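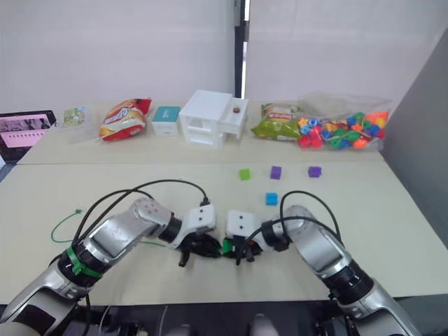 마레이커 흐룬(Marijke Groen)은 지난 시간 토론에서 블록은 블록이고 구슬은 구슬이지, 거기에 "발달 영역"을 몇 개씩 붙이는 순간 교구 값만 오른다고 했다. 몇 사람이 웃었고 몇 사람은 반박했다. 이번 유인물은 그 반박이 어디까지 버티는지 보려는 것이다.

읽는 시간 6분

놀잇감과 조작 활동, 4주차
끈 꿰기와 쌓기: 주장과 근거

1. 무엇을 주장하는가

교구 안내서에 되풀이해서 나오는 문장은 대체로 비슷하다. 끈을 구멍에 꿰면 집중력이 자라고, 정육면체를 쌓으면 공간 감각이 자라며, 색을 나누면 수학의 기초가 잡힌다는 식이다. Trallier 세트의 설명서는 한 걸음 더 나가서 하루 20분이면 "학습 준비도가 달라진다"고 쓴다. 준비도를 무엇으로 쟀는지는 설명서 어디에도 없다.

꿰기를 잘하게 된 아이가 꿰기를 잘한다는 말은 믿을 만하다. 그 솜씨가 단추 채우기나 글씨 쓰기로 옮겨 가느냐는 따로 물어야 한다. 수업에서는 이것을 전이 문제라고 부르겠다.

2. 숫자를 읽는 법

Estedora 보고서는 참여 아동을 1,321명으로 적고, 사후 검사 표에는 986명만 올린다. 빠진 아이들에 대한 설명은 각주 한 줄("일정상의 사유")이 전부다. 중간에 그만둔 아이들이 꿰기를 싫어한 아이들이었다면 평균은 저절로 올라간다. 비교 집단도 없다. 몇 달이 지나면 아이들은 교구가 있든 없든 손이 야물어진다.

Sarkar의 관찰 기록은 규모가 훨씬 작지만 나는 이쪽을 더 신뢰한다. 실패한 시도를 함께 적었고, 끈이 뻣뻣한지 흐물거리는지도 구분해 두었다.

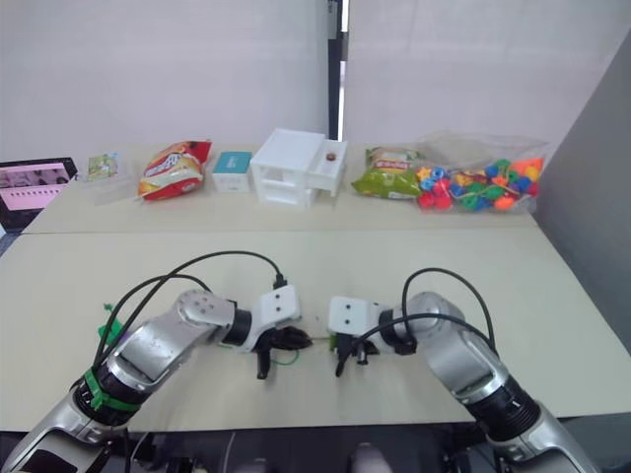

3. 재료를 어떻게 내놓는가

교구의 효과를 말하기 전에 배치부터 따져야 한다. Pranero 유치원 사례집에는 구슬이 1,000개 넘게 든 통을 통째로 부어 주는 장면이 나오는데, 그 상태에서 아이가 고른 색을 두고 "분류 능력"을 논하는 것은 무리다. 주변에 무엇이 함께 있는지도 보통 기록에서 빠진다. 투명한 봉지에 든 알록달록한 구슬이 과자 봉지 바로 옆에 놓여 있고, 그 곁의 흰 서랍장은 위 칸이 조금 열려 있다. 이런 선반 앞에서 아이의 눈이 구슬에 머물지 않았다고 주의력 점수를 깎는다면, 그 점수는 선반을 잰 것일 수 있다. 관찰지에 배치도를 그려 넣으라고 하는 까닭이다. 배치도는 대충 그려도 된다. 빠뜨리지만 않으면 된다.

4. 꿰기와 쌓기는 같은 활동인가

안내서는 둘을 "소근육 활동"으로 한데 묶는다. 나는 이 묶음이 편의상의 것이라고 본다. 꿰기에서는 구멍의 위치와 끈 끝의 상태가 거의 모든 것을 정한다. 쌓기에서는 닿는 면의 모양과 놓는 힘이 문제가 된다. 구멍 난 블록을 쓰면 두 조건이 한 조각에서 만나므로, 어느 쪽에서 막혔는지 나누어 적지 않으면 기록을 나중에 쓸 수가 없다.

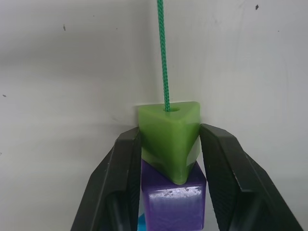
그림 3. 윗면 구멍에 초록 끈이 들어간 삼각기둥 블록과 그 밑의 보라색 정육면체.

"쌓기 성공"이라고만 적힌 관찰지는 이번 학기에 받지 않는다. 어떤 모양을 어떤 모양 위에 올렸는지, 끈이 있었는지, 끈이 팽팽했는지를 쓸 것. 줄에 매달려 버티는 조각과 제힘으로 서 있는 조각은 겉보기에 구별이 안 될 때가 많다. 모르겠으면 모르겠다고 쓴다.

5. 다음 시간까지

- Estedora 보고서의 결과 표와 각주를 읽고, 빠진 아동을 설명할 수 있는 가설을 두 개 적어 온다.
- 집이나 실습 기관에 있는 교구 상자를 하나 골라 뒷면의 효능 문구를 그대로 옮겨 적는다. 요약하지 말 것.
- 흐룬의 의견에 찬성하든 반대하든 한 문단. 단, "창의력"이라는 낱말은 쓰지 않는다.

과제는 토요일 오후 6시까지. 늦은 과제도 읽기는 하지만 의견은 달지 않는다.

문의: 강의 게시판 | 무단 전재 금지 | 맨 위로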